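Jorkstead Wallpaper Swap: FAQ

Last updated July 10, 2018

What is the swap?
People bring leftover wallpaper, people take leftover wallpaper. Part rolls, full rolls, borders, sample books. No money for the paper itself. You pay $15 a year to be a member and that covers the hall.

Do I have to bring something to take something?
No. Nice if you do. First timers usually come empty handed and go home with too much.

How much can I take?
Up to three full rolls a visit. Scraps under a yard, take what you want.

How do I label my rolls?
Masking tape on the outside, ink not pencil. Write the width, the length left, the batch number if you still have the label, and whether it's pasted or unpasted. If you don't know, write "don't know." Please don't guess the batch number. Two batches of the same pattern can look fine on the table and awful on the wall.

What don't you take?
Anything moldy. Anything that smells of smoke. Paper already peeled off a wall (yes, we get asked). Half tubs of paste. Foam tiles, no room.

I need one more roll of something discontinued. Can you help?
Maybe. Send Wilma Dewulf a photo with a ruler in it, plus the maker and pattern name. She keeps the wanted list. There are 41 patterns on it right now and she checks it against everything that comes in, so allow a couple of weeks. We had 3,496 rolls through the hall last year and a lot of them were beige, just so you know.

Is peel and stick OK?
Yes, if the backing is still on and it hasn't been folded. Check the edges before you leave. Old stock curls and the corners won't hold.

What can I do with a short piece?
Drawer liners, the back of a bookcase, book covers, the inside of a closet door, gift wrap. Kofi Korletey runs the scraps table and has a box of samples you can handle.

Small pattern or big pattern for a small space?
Small repeats are easier, less waste when you match. Brick and tile prints are good for beginners becuase you get straight lines to follow, but they show every mistake too. If the first strip leans, the whole wall leans.

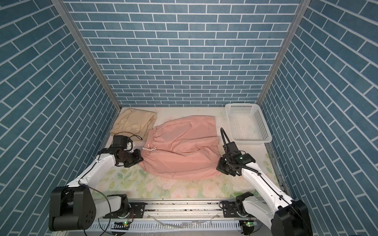 Can I paper the inside of a box, a cubby or a display case?
Yes, and it's a good first project. Do the back first, then the sides, and carry each side a quarter inch around the corner before you trim. With a brick pattern, mark a level line on the back and start your rows there. Then match the sides to it, same as the blue brick here that goes over all three walls. Metal posts in the corners will cover a rough edge, otherwise use a thin strip of trim. Floor last. A floral underneath is fine if it's pale, a strong one fights with the brick. Let it all dry overnight with the front open.

What paste should I use?
Whatever the label says. No label, test a scrap. Kadrić sells small tubs and is two doors down from the hall. Ask for Bontu Mersha, tell her what surface you have.

My old roll has no maker on it. Can you identify it?
Sometimes. Adanech Mersha has the old Flornico sample books and will look things up at the back table. One at a time please, theres usually a line.

Can I drop off rolls between swaps?
Only by arrangement. Do NOT leave them on the steps. Rain.

Kids? Dogs?
Kids fine. Dogs no, the rolls are at floor level.

Is there a swap in November?
Yes but mornings only, the hall has another booking after lunch. Bring bags, we run out.

Who do I contact about membership?
Vega Bravo, at the front desk during any swap. Cash or check, sorry, no cards yet.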